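# Celtance: bead strands and chain, sorting table

Gallery page, part of the Celtance costume jewellery lot. Text by Ottmar Engelhardt, last revised 9 August 2022.

The lot came from a house clearance in Trudton and went into the Malinowski list under entry 1875. It consists of strung beads, metal chain, rings and loose findings. No precious metal has been confirmed and no stones have been tested. This page covers the unsorted material and the method used to separate it. Single pieces will get their own pages once they have been cleaned and measured.

## Terms used on this page

**Strand:** beads on a thread, wire or cord, whether or not the clasp is present.

**Chain:** metal links joined to one another, with or without beads set between them.

**Finding:** any working part that is not a bead or a link. Clasps, jump rings, crimps, end caps and ear hooks all fall here.

**Pearl-like:** a bead with a pearl finish, material not established. The word "pearl" alone is not used in the list until a bead has been checked at the drill hole under a lens.

**Gold-toned, silver-toned:** colour only. Neither term says anything about the metal.

## Work surface

Sorting is done on a cloth. A bare tabletop lets round beads roll, and a smooth tray does the same unless it has a raised edge. Any woven cotton will do. Towelling is unsuitable, as ear hooks and claw settings catch in the loops, and a very open weave has the same fault with fine chain.

The tray is kept at the back of the table and the material in front of it, so that a piece moves away from the person sorting as it is finished. Pieces that still need a decision stay on the cloth. Nothing goes into the tray tangled.

## Pictures

Green-and-white gingham with the mixed pile in front of the rimmed tray. Silver and white beaded loops have spread out on the left, and a strand of cream and pink beads with gold-toned rings lies curled to the right of the black piece.

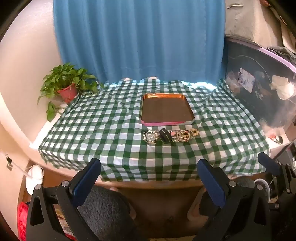 Should knotted chain be cleaned before it is untangled?

Untangle it first, then clean it. Water and detergent swell thread, loosen old glue and carry dirt further into the knot, and a wet knot in fine chain is harder to open than a dry one. If the metal is sticky, wipe only the part that can be reached with a barely damp cloth and let it dry fully before carrying on.

## Separation, in order

1. Spread the pile until it is one layer deep wherever the material allows. Do not pull. Lift a section, let it fall, and move what comes away freely.
2. Take off everything that is not attached to anything else. Loose rings and single earrings normally account for most of this.
3. Look for closed clasps. A closed necklace looped through another cannot come free until one of them is opened. Open the clasp that moves more easily and leave it open.
4. Remove strands before chain. A strand that is pulled by mistake may break and shed its beads, so it should not be left in the pile while chain is being worked.
5. Work the chain from the outside of the knot with 2 blunt needles. Push the points into the middle and move them apart by small amounts. Turn the knot over often.
6. Lay each freed piece straight on the cloth, clasp to the left, and leave it there until its slip has been written.

Dry talc is sometimes recommended for fine chain. It works, but it lodges between links and inside bead holes and has to be washed out afterwards. It was not used on this lot.

Cutting is permitted only where the thread has already failed. The cut is made beside the clasp, never between beads, and the beads are moved straight on to a temporary cord in their existing sequence. Where a sequence has been lost, the slip says "order not original" and no attempt is made to guess it.

## Measuring

Bead diameter is taken across the hole, at right angles to it, with a plastic calliper. Steel jaws mark coated beads. On a graduated strand the largest and the smallest bead are measured and the rest are left. Length is taken with the piece flat and the clasp included. If the clasp is missing, the length is given from the first bead to the last, followed by "no clasp".

Link size is given as the outside length of one link. For mixed chain, give the repeat: long link, short link, short link, or whatever it may be. A sketch is acceptable on the slip where the pattern takes longer to put into words than to draw.

One bead size has caused trouble. Several of the pearl-like strands measured so far come out at nearly 6 mm, and it is tempting to match them as a set on that basis. Size is not enough. The hole width, the finish at the hole edge and the thread all have to agree before two strands are entered together.

## Checks on coated beads

Pearl finishes on glass and plastic fail first at the drill hole, where the thread rubs. Look for a bare ring or a small raised flake. Flaking beads are noted and are not rubbed, brushed or wiped.

Plastic beads from older pieces may smell sharp or feel tacky. Such pieces are set apart from everything else straight away and stored in paper, with the packet left open at one end. A closed plastic bag holds the vapour in and will spoil metal stored beside it.

Hot-needle testing appears in many older handbooks. It damages the bead and is not done here.

## Cleaning

Dry brushing comes first, with a soft flat brush, along the length of the chain. For many pieces nothing further is needed. Metal chain without beads may be washed in lukewarm water with a small amount of plain washing-up liquid, rinsed in a bowl and dried on a folded cloth. Anything on thread stays dry. Pieces with foil behind the stones also stay dry.

Green deposits on gold-toned parts are removed with a wooden cocktail stick. Polishing cloths take the colour off thin plating and are kept for solid metal, of which the lot has so far produced none.

## Storage and labels

Skavo flat boxes are used for finished strands, laid straight or in a wide curve. Chain goes into paper packets, one piece to a packet, with the clasp end left outside the fold. Rings are stored together by band material.

Every packet and box has a label giving:

- the entry number, then a running number for the piece
- type (strand, chain, ring, finding)
- main colour, in plain words
- length or diameter
- faults, or "none seen"

Labels are written in pencil. Adhesive labels go on the outside of a container only and never on a packet that touches the contents. Self-seal bags with a printed writing panel were tried earlier in the lot and dropped; the print came off on pale beads.

## Open points

The thread on the cream strands has not been identified. It looks like silk under the lens, though the fibres were too dirty to be sure.

Two clasps carry a stamped mark that could not be read. Both have been entered as "mark, illegible" with the position given.

The findings have been separated from the strands but not sorted among themselves. They are being held in a lidded tin until December, when the remaining chain should be done and loose clasps can be tried against pieces that lack one. A match needs the same metal colour, the same plating wear and a jump ring of the same wire. Near matches will be stored beside the piece in a separate packet and will not be fitted.

Corrections to the terms or the measuring method should quote entry and piece number. Requests for further pictures of single strands can be sent in the same way and will be dealt with after labelling.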